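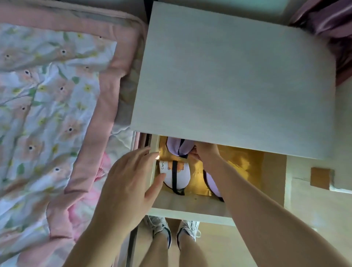
Killer zine archive – page order in issue 6

vitalii_onyshchenko
20 March 2021
The Sokon scan of issue 6 has the fake horoscopes after the letters page. My print copy has them before it. Which is correct?

stenent
Before. The scan was assembled from loose sheets. File is 243 MB and the page numbers are cropped.

ostapchuk141
Disagree. There were two printings. The second moved the horoscopes back to fit the spoof bus timetable.

stenent
Source? The editorial in issue 7 mentions one printing.

ostapchuk141
The editorial also claims 3,547 subscribers, all deceased. I would not cite it.

vitalii_onyshchenko
Mine has no timetable. I can check the staples tonight.

stenent
Check the paper stock too – the covers differ.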